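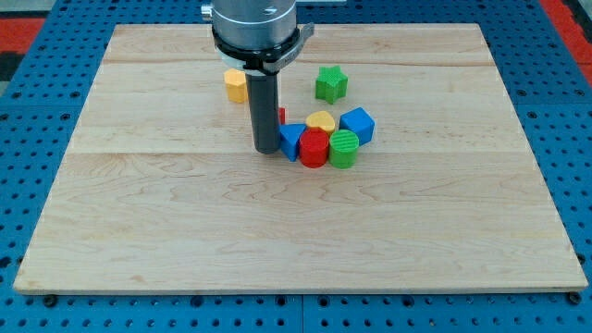
A yellow hexagonal prism, flat top facing up, is one of the shape blocks on this maple board.

What Shape Is It? All About Prisms

Pick up a block. Any block! Turn it over in your hands, run a finger along the edges, and look at it from the top. You are holding a solid, and solids are some of the most fun things in all of math because you can stack them, roll them and trace around them.

The shapes you draw on paper are flat. A square on paper has a length and a width, and that's it. A block has height too, so mathematicians say it has three dimensions. If you draw a hexagon (a shape with six sides) and imagine pulling it straight up off the page like an elevator, you get a hexagonal prism. Pull up a triangle and you get a triangular prism. Pull up a rectangle and you get a box – and yes, a box is a prism too!

Three words to know

Face: a flat side of a solid.
Edge: the line where two faces meet.
Vertex: a corner point. If you have more than one, call them vertices (VER-tuh-seez).

Try it on a hexagonal prism. There is one hexagon on top and one on the bottom, and six rectangles going around the outside. That makes eight faces. It has 18 edges and 12 vertices. Put a dot of washable marker on each corner as you count, or you'll go around twice!

What about round ones?

Pull a circle straight up and you get a cylinder, like a soup can. It has a flat circle at each end and one curved surface that wraps all the way around. Lay it on its side and give it a push. Off it goes! Now try that with your hexagonal prism. It will bump along from one flat side to the next, if it goes at all.

Where do hexagons hide?

Bees build their honeycomb out of six-sided cells made of wax. Hexagons fit together with no gaps, so no space is wasted between one cell and the next. Lots of pencils have six sides as well. Look at the end of one. It's a long, skinny hexagonal prism!

Look at the wood, too

Blocks are great on a wooden board, and the wood is worth a close look. Those wavy lines are called grain. They come from the way the tree grew, year after year. Maple is a pale wood, with grain that can be very fine. Wide boards are often made from several planks joined side by side, and the line where two planks meet is called a seam. Can you find a seam on a table at home?

Try this: the Povham Shadow Game

You need a flashlight, a wall, a friend and a few blocks.

Make the room dark. Hold a block between the light and the wall so only the shadow shows. Your friend gets 2 guesses. Then turn the block and look again – a cylinder can make a circle or a rectangle! Play until somebody has 14 points.

Written by Horacio Gaete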